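Course handout, Unit 7: Planning and Budgeting for a Robotic Work Cell
Prepared by Karine Gill, revised 2022-10-05

Read this before you start on the worksheet. You should already have the notes from Unit 6 on writing a task statement.

1. Start with the task

A purchase request that begins with a model number usually has to be written again. Begin with the work. For this unit the work is handling garments: picking up a shirt from a table, spreading it, folding it, and putting it on a stack. The client in our case is Julstead, a uniform rental company that sorts and folds returned clothing by hand and wants to know what a trial cell would cost.

Cloth is a harder job to budget for than boxes. A box has the same shape every time. A shirt can be flat in one place and bunched in another, and the gripper has to take hold of a thin layer without a hard edge to close on. Write down the smallest fold you expect the gripper to pick up, and ask each supplier to quote against that.

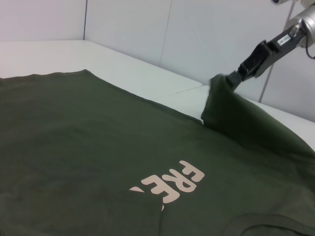
Maëlle Perron wrote in the margin of last year's handout that the fingertips should have their own line in the budget and should never be folded into the price of the gripper. Her trial went through three sets before March, and there was no money set aside for the third. We have followed her advice in the worksheet. Fingertips are line 4, and they are listed as a consumable.

2. What goes in the budget

Use the lines below. Leave none of them blank. If a line does not apply, write zero and say why in the notes column.

Line 1. Arms
Line 2. Controllers and cables
Line 3. Grippers
Line 4. Fingertips (consumable)
Line 5. Cameras and mounts
Line 6. Table, walls and lighting
Line 7. Safety equipment
Line 8. Installation and training
Line 9. Service contract
Line 10. Spare parts
Line 11. Staff hours during setup

Students tend to forget lines 6 and 11. A plain table surface and even lighting make camera work easier, and they cost little compared with the arms, but they still have to be ordered and they still take time to arrive. Staff hours are the larger problem. In the Julstead case, assume 164 hours of setup before the cell does any useful work. Price those hours at the full rate, including benefits.

3. One arm or two

This is the largest single decision in the plan. One arm can lift a shirt and drag it, and with a fixed clamp on the table it can do a simple fold. Two arms can hold both ends of a piece of cloth and pull it straight, and this saves a good deal of work later in the fold. 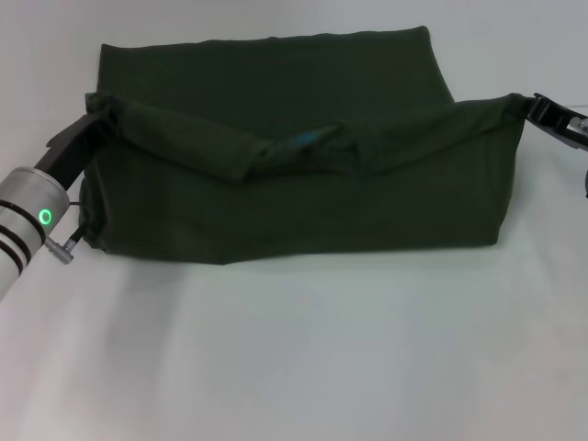
Photo: Colteo / Albane Joly

The second arm does not simply double the cost. Lines 1 to 4 go up by close to double. Lines 6 and 7 go up a little. Line 8 goes up more than most people expect, as the two arms have to be set up to share the same space without hitting each other. Ask for installation to be quoted both ways, on separate sheets.

If the client is not sure, there is a middle choice. Buy one arm, but order a table and a controller cabinet large enough for two. Put the second arm in the plan as an option with a fixed price and a date by which it must be taken up.

4. Buy, lease or rent

Two suppliers have replied in the Julstead case.

Garkex offers a purchase with a 36-month service contract. Payment is 50 percent on order and the rest on delivery. Spare parts are not included.

Lill offers a lease for the same period. Spare parts are included, fingertips are not. At the end the equipment goes back unless the client pays a closing fee, and the fee is not stated in the offer. You will need to ask for it in writing.

Compare the two over the whole period and not by the first invoice. Put every payment in the month it falls due. A client with a small capital budget may choose the lease even when the total is higher, and that can be a sound choice if the plan says so plainly.

5. To hand in

One completed worksheet for each supplier. A one-page recommendation, addressed to the operations manager at Julstead. A list of the questions you would send to each supplier before signing.

Questions about the worksheet go to Modupe Amadi. Barbara Olszewski has the spreadsheet version for anyone who would like to use it.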